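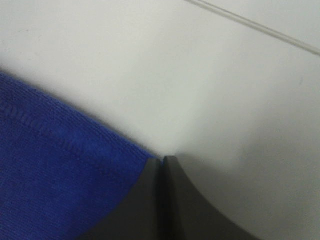 Bringt eine Verlosung von Fanartikeln zusätzliche Leute ins Kino?
Kaum welche. Wer bei so etwas mitmacht, hat die Karte meistens schon.

4.2 Verlosungen zum Kinostart: Teilnahme und Kinobesuch

Vorab zum Material. Ausgewertet wurde die Verlosung zum Start von Fletusero, veranstaltet von der Kinokette Bova zusammen mit dem Fanshop Châu. Teilnahme über ein Formular auf der Filmseite, E-Mail und Postleitzahl, mehr wurde nicht verlangt. Eingegangen sind 2726 Teilnahmen, Doppelte schon entfernt (Kriterium: gleiche Adresse, Gross-/Kleinschreibung ignoriert). Alle wurden nach Ablauf angeschrieben, 577 haben den Fragebogen vollständig ausgefüllt. Rücklauf also 21,2 Prozent. Für eine unbezahlte Befragung ordentlich, für Aussagen über Untergruppen knapp.

Von den 577 haben 193 den Film am Startwochenende im Kino gesehen, nach eigener Angabe. Davon wiederum 165 mit einer Karte, die vor der Teilnahme gekauft wurde. Bleiben 28. Das ist die Gruppe, um die es der Werbeabteilung eigentlich geht, und sie ist klein. Ob die 28 auch ohne Verlosung gegangen wären, lässt sich mit unseren Daten nicht sagen - eine Kontrollgruppe gab es nicht, Bova wollte keine Region ausnehmen.

Kaufzeitpunkt selbst berichtet. Abgleich mit den Verkaufsdaten von Gollico war geplant, kam wegen der Einwilligungen nicht zustande. Marti hat vorgeschlagen, das in der zweiten Welle über einen Code auf der Karte zu lösen, siehe 5.1.

Abb. 3: Blaues Mikrofasertuch auf weisser Tischplatte, teilweise gefaltet.

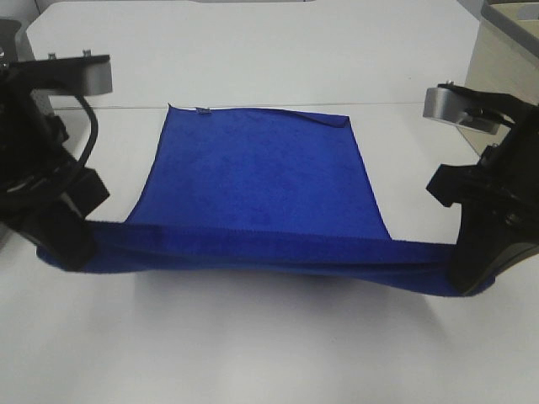
Arbeitsgruppe Filmpublikum und Fankultur, Abteilung Medienwirtschaft

Zu den Motiven. Offene Frage, kodiert von Trindade und Rüegg unabhängig voneinander, strittige Fälle gemeinsam entschieden. Am häufigsten genannt: der Artikel selbst. Erst danach der Film. Ein nicht kleiner Teil der Antworten nennt weder noch und schreibt sinngemäss, man mache bei allem mit, was gratis ist. Diese Gruppe haben wir zunächst herausrechnen wollen, dann dringelassen, weil sie sich über den Fragebogen nicht sauber abgrenzen liess. Wer »bei allem« mitmacht, kann trotzdem Fan sein. Die Antworten auf Frage 9 (letzte fünf Kinobesuche) zeigen genau das.

Auffällig: die Länge der Antworten. Wer die Vorlage kennt - im Fall von Fletusero eine Heftreihe - schreibt deutlich mehr, zählt Kostüme auf, beschwert sich über Farbabweichungen zwischen Heft und Film, fragt nach Grössen. Ververidis (in Vorb.) findet ähnliches in Foren zu Serienstarts und spricht von Materialwissen. Den Begriff übernehmen wir hier, allerdings enger: gemeint ist nur Wissen über Gegenstände, die im Film getragen oder benutzt werden und als Nachbildung käuflich sind. Figurenwissen zählt nicht dazu.

Zwischen Materialwissen und frühem Kartenkauf besteht ein Zusammenhang, schwach bis mittel, in der erwarteten Richtung. Zwischen Materialwissen und Teilnahmezeitpunkt keiner. Das hat uns überrascht. Erwartet war, dass Kenner früh teilnehmen, tatsächlich verteilen sie sich über die ganze Laufzeit, mit einer Spitze am letzten Abend kurz vor 23 Uhr. Vermutlich der Erinnerungspost des Fanshops, der ging laut Châu um 22 Uhr raus. Nicht weiter geprüft.

Einschränkungen. Ein Film, eine Kette, eine Verlosung. Start im April, also ausserhalb der Ferien, das drückt die Besuche unter der Woche. Ausserdem haben vermutlich eher die geantwortet, die den Film mochten; die mittlere Bewertung im Fragebogen liegt klar über der auf der Seite von Bova. Gewinner wurden gleich behandelt wie alle anderen, der Fragebogen ging vor der Bekantgabe raus.

Für die Praxis heisst das wenig Spektakuläres. Eine Verlosung bindet Leute, die ohnehin kommen, und liefert nebenbei Adressen. Ob sich das rechnet, hängt am Preis des Artikels und daran, was mit den Adressen später passiert - dazu Đồng in Abschnitt 6, dort auch die Kostenaufstellung. Werte für das zweite Wochenende stehen im Anhang, sie ändern am Bild nichts wesentliches. Die Kodieranleitung für die offene Frage kann bei Rüegg angefordert werden, ebenso der Fragebogen in der Fassung ohne die gestrichene Frage 12.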